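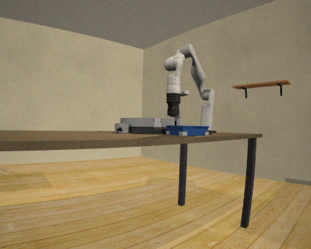
Home Contents Chapter 4 Glossary Index

Chapter 4
How Water Moves Through Soil

7 min read
18 shares | 4 comments

After a strong rain, two gardens in the same street can look very different. In one, the puddles stay until evening. In the other, the ground has already taken everything and only the leaves are shining. The rain was the same for both neighbours, so the difference must be in the soil.

In Chapter 3 we learned the names of the three main grain sizes: sand, silt and clay. Now we ask what happens in the spaces between the grains. These spaces are called pores, and they hold either air or water. Large pores let water go down quickly. Small pores hold it back, sometimes so strongly that the roots of a plant cannot pull it out. 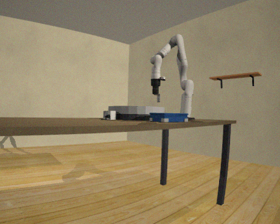 The speed at which water enters the ground is called the infiltration rate. It is measured in millimetres per hour. In June, Rania Akl and Jad Hourani tested two fields near the village of Ollham. The first field, Rizk, is sandy and gave a rate of 111 millimetres per hour. The second, Trinier, is heavy clay, and there the rate was only four. Both fields had received the same 18 millimetres of rain in the week before the test.

A beginner may think that sandy soil is therefore the better one. It depends on what we want from it. Sand drains fast, but it also becomes dry fast, and it loses its nutrients with the water. Clay stays moist for a long time – too long for many vegetables, whose roots need air as well. Most farmers favour a loam, where the grain sizes are mixed.

The colour of the soil can also help us. Grey patches often show that water stands there for a part of the year, while brown or reddish soil usually drains well.

Before you continue to Section 4.1, please do this small exercise. Fill a jar with 400 millilitres of water, add two handfuls of soil, close it and shake it well. Leave it for one night. You will need the layers for the first measurement.

Previous Next Back to top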